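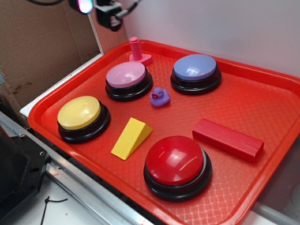

The button tray as it stands, bits and bobs included

Buttons on a tray – what would you put with them?

tillymint_49
Evening all. I run a small toddler and parent group out of our church hall and I've become a bit obsessed with tray play. The big push buttons are the current thing. Mine are yellow, pink, a sort of lavender blue and red, all with black bases, and I've been putting them on a red canteen tray with a few small bits in between. At the moment it's the purple duck, the yellow wedge, a long red block and the pink bolt.

My question is whether the bits and the buttons should be on the same tray at all. My sister in law reckons it's a muddle and I should do buttons one day and blocks another. I like it mixed, but I'm willing to be told. Group is 18 months up to school age, so a big spread.

Harbourside Dad
Mixed, every time. Mine would press the buttons for a minute and wander off, but give him a duck to park next to one and he's there till lunch.

pegandpatch
I'm with your sister in law, sorry! When I was childminding I found that if there were buttons out, everything else on the tray turned into something to hit the buttons with. A long wooden block is basically a hammer to a two year old. I'd take that one off for starters.

Also please do check sizes on your little things if you've really got 18 month olds. I can't tell from a photo how big that duck is, but if it goes through a loo roll tube it's out for the babies.

tillymint_49
Good point on sizes, thank you. The babies have their own mat at the other end with the soft stuff and the tray lives up on the table, but I'll do the loo roll test on the duck and the bolt before the next session anyway.

Clem Costigan
Can I put in a word about colour? You've got a red button and a red block on a red tray. To my eye they melt into it a bit, the block especially. The yellow and the lavender one jump straight out at you. I'd swap to a white or grey tray and watch what happens. I bought a stack of 10 plain ones from Varero years back, dull as anything and brilliant for this.

Harbourside Dad
Oh I quite like the red on red. Makes them look for it.

Clem Costigan
Fine for a four year old who wants a hunt. Less good for a little one who's still working out where one thing stops and the next starts. My grandson has poor sight so perhaps I notice it more than most.

moss_and_marmalade
What do your buttons do? Are they the record-your-own-voice ones or do they just light up? I had a set from Burnodico that you could talk into and we did animal noises, and then my eldest recorded herself saying a rude word on the blue one and it went to playgroup. Happy days.

tillymint_49
Ha! Mine came in a box of odds and ends from a lady who was moving house, no packet or instructions, so for now they're just for pressing and naming colours. I haven't had a proper go at finding out what's inside them. Will report back if I find a rude word.

pegandpatch
Have a look for the battery cover before you do anything else. If there's one underneath it wants to be the sort that screws shut. I'm a terrible nag about this, I know, but button batteries frighten the life out of me.

tillymint_49
Nag away, I'd sooner have it said. Screwdriver is coming with me tomorrow.

Qiu_fan
Slightly off topic, but does that tray have the bumpy diamond pattern on it? We've got some like that at our café. They're great for stopping cups sliding but a pain if you do anything with paint or gloop, it all sits in the little grooves. A washing up brush gets it out, a cloth won't.

tillymint_49
It does, yes! Found that out with cornflour in April. Never again. It's dry play only on that one now.

Harbourside Dad
Back to the question – have you tried matching? Yellow wedge by the yellow button, pink bolt by the pink button, red block by the red one. You're most of the way there without buying a thing. The duck's the odd one out, but purple next to lavender is near enough for an argument, and they love an argument.

moss_and_marmalade
Ooh yes, and let them decide where the duck goes. Mine would have said it belongs to the pink one purely to annoy her brother.

pegandpatch
I'll admit the matching idea is a good one. I'd still leave the long block in the box.

Clem Costigan
And I'd still change the tray.

tillymint_49
Right, so far I've got: loo roll test, screwdriver, try matching, borrow a plain tray off my mum and see if the little ones take to it any better. Keeping the block for now, Peg, but I'll stand next to it! Does anyone know if Vestutel still do the small wooden shapes loose? The hall has given me 200 pounds for the whole year and I don't want to blow it all on a full set when I only need a few more wedges.

moss_and_marmalade
They did last time I looked, but the postage was daft. Try the charity shops first, there's always a carrier bag of blocks under the jigsaws.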